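4. Preparing the Room and the Floor

This section applies to the Nadus floor-standing air cleaner, models 396 and 800. Complete all steps in Section 3 (Unpacking) before you begin. Persons who will only change filters may go directly to Section 7.

Choose a room with a hard, level floor. Tile, stone and sealed concrete are suitable. Move light items off the floor and onto a table or shelf before the unit is brought in.
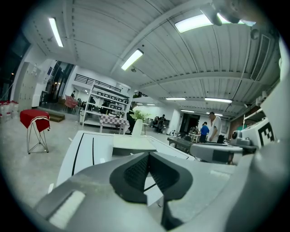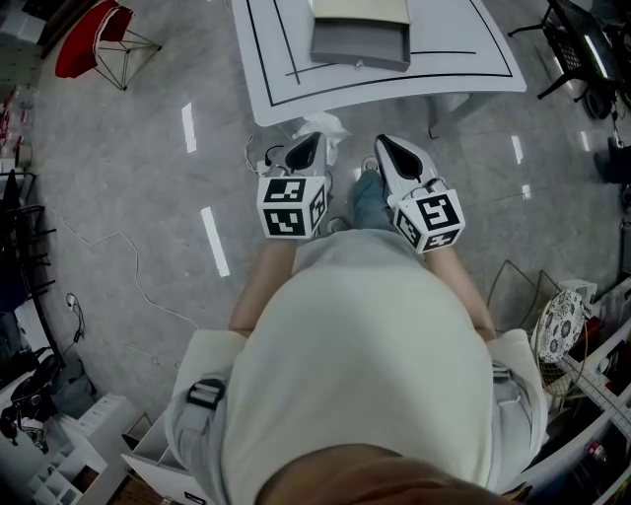
Gray tiled floor, seen in the second view.

4.1 Choosing a position

1. Select a position at least 2 feet from any wall, curtain or large piece of furniture. The rear intake must remain clear at all times.

2. Confirm that a grounded wall outlet is within reach of the power cord. The cord supplied is 6 feet long. Do not use an extension cord or a power strip.

3. Check the floor with the small level packed with the feet. If the bubble rests outside the two lines, choose another position or adjust the feet as described in 4.2.

4. Measure the room. Model 396 is intended for rooms up to 396 square feet. Model 800 is intended for rooms up to 800 square feet. Two units may be used in a larger space, provided they are placed at opposite ends.

CAUTION: Do not place the unit within 5 feet of a stove, heater, humidifier or open shower. Steam and grease shorten the life of the filter and may damage the air sensor.

4.2 Fitting and adjusting the feet

1. Lay the unit on its side on a folded blanket. Two persons are required for model 800.

2. Screw one foot into each corner by hand until it stops. Do not use pliers.

3. Return the unit to the upright position. Wait ten minutes before connecting power.

4. Press down lightly on each top corner in turn. If the unit rocks, turn the nearest foot to the left until the movement stops.

NOTE: Rubber feet may leave marks on waxed or newly painted floors. Felt covers are available from Clanby under part number 2000.

4.3 First start

1. Open the front door and remove the plastic bag from the filter. Refit the filter with the arrow pointing toward the rear.

2. Close the door until it clicks. The unit will not start with the door open.

3. Insert the plug into the outlet. The power light shows amber.

4. Press and hold the Start button for three seconds. The light changes to green, and the fan runs at high speed for two minutes while the sensor sets itself. Keep doors and windows closed during this time.

5. Select a fan speed. Low is recommended for bedrooms.

6. Write the date of first use on the label inside the front door.

WARNING: Disconnect the plug before opening the front door for any purpose. Do not insert tools or fingers through the outlet grille.

4.4 Filter timer

The filter timer counts hours of fan operation and is set at the factory to 3000 hours. In a room where pets are kept or where sanding is carried out, it should be set to 2000 hours. To change the setting, hold the Timer button until the display flashes, press the plus or minus button to reach the required number, and release. The display returns to normal after five seconds.

The timer does not reset itself when a filter is replaced. Refer to 7.3.

4.5 Moving the unit after set-up

Switch the unit off, disconnect the plug and wind the cord around the rear hooks. Lift by the two side handles only. Repeat the level check in 4.1 each time the unit is moved, including moves within the same room.

Questions regarding this section may be directed to Hường Hà, Product Documentation, Clanby. Requests for printed copies should be sent to Thiện Tôn at the same office.

Section 4 last revised 2023-04-13.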